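Freezing milk rolls – before or after baking?

silesel_baker
May 6, 2021
I make a batch of milk rolls every other week and we can't finish them before they go stale. Freezer space is fine. Do you freeze the shaped dough or the baked rolls? Mine have an orange glaze brushed on in stripes, if that matters.

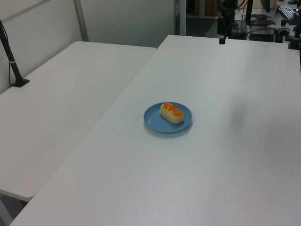 Replies (3)

gretari73
Baked, always. Let them cool all the way, wrap each one, then bag them. I thaw on the counter overnight and give them five minutes in a low oven. Shaped dough never rises right for me after the freezer.

V. Backlund
I disagree with gretari73. Shaped dough works if you raise the yeast a little and use it within two weeks. I did a whole tray in February and they came up fine – slow, but fine. Left them out about 3 hours before baking. Rolls frozen after baking always taste a day old to me.

For the glaze, put it on after thawing. Frozen glaze goes sticky and comes off on the wrap.

gretari73
Two weeks is the problem. Mine sit in there for a month or more. And who has the morning free to wait on dough?

Also my glaze has never come off. Freeze the rolls on a tray first, uncovered, and wrap them once they're hard.

silesel_baker
Thanks both. I'll split the next batch, half baked and half dough. What size are you making yours? Mine are 80 grams before baking and I wonder if that's too big for the dough method.

V. Backlund
80 is okay. Go smaller if your kitchen is cold.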